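Procházka Self Storage, Custutville — Frequently Asked Questions

Renting a unit

What do I need to bring to rent a unit?
A government-issued photo ID, a second piece of mail with your current address, and a payment card. If you are renting for a business, bring something that shows you are allowed to sign for it. Most people are done with the paperwork before they have finished a cup of coffee.

How long do I have to rent for?
The shortest rental is one month. After that you go month to month. Give us 2 weeks' notice before you move out, either at the desk or through your online account. We do not refund part of a month.

What sizes do you have?
The smallest are lockers, good for boxes of papers and seasonal clothes. The largest will take the contents of a three-bedroom house if you stack carefully. The Pilov Street building has the lockers and small units. The Codine Road building has the drive-up units. If you rent one size and find it is wrong, you can switch within the first month without a transfer fee, as long as the other size is open.

Is there a deposit?
No. There is a one-time setup fee, shown on your quote, and you need a lock. You can bring your own disc lock or buy one at the desk. We do not accept padlocks with a long shackle.

Access

When can I get in?
The gates are open from 6 a.m. to 10 p.m. Your code works at both the gate and the building door. The office keeps shorter hours, posted on the door, and they change a little in winter.

Can someone else use my unit?
Yes, if you add them to the account. They will get their own code. Please don't hand out yours, since the log will show you as the person who came in.

My code isn't working. What should I do?
Press the star key, wait for the light to go out, and try again. If it still fails, your account may be past due. Call the number on the keypad and we can look it up.

What you can store

Are there things I can't keep in a unit?
No food, plants, animals, fuel, paint thinner, fireworks, propane tanks or car batteries. Tires are limited to one set of four. No one may sleep or live in a unit, or run a business out of it. 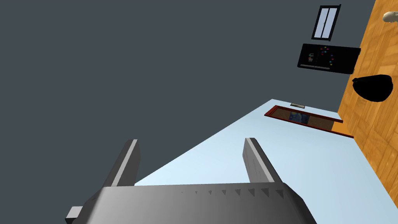 Can I store tools and workshop equipment?
Yes. Drain the fuel and oil first, and let anything with an engine air out for a day before you bring it in. Bare steel should be wiped with a light coat of oil and wrapped in paper, then put up on a pallet or shelf. Don't use plastic sheeting directly against metal, as it holds moisture. Parts that stick out should be padded separately so nothing leans on them. Put the heaviest pieces along the back wall and leave a walkway.

Do you have climate-controlled units?
All of the units on Pilov Street are climate controlled. The drive-up units on Codine Road are not. We suggest climate control for wood furniture, instruments, photographs and electronics.

How heavy can my things be?
The freight elevator on Pilov Street is limited to 1000 pounds, including the people in it. The hand carts are rated for 400 pounds. Anything heavier should go in a ground-floor unit — ask before you book.

Payment and insurance

When is rent due?
On the first of the month. There is a five-day grace period, then a late fee. Autopay can be turned on or off in your account at any time before the bill is run.

Do I need insurance?
Yes. Many homeowner and renter policies cover stored belongings, so check yours first. If it does, bring the declarations page. If it doesn't, you can buy a policy at the desk.

Will my rent go up?
It may. We send written notice at least a month ahead. Rates are usually reviewed in April.

How do I move out?
Empty the unit, sweep it, take your lock off and tell us. Mattresses and furniture can't go in our dumpsters. The mailing address for written notice is 842 Codine Road, Custutville.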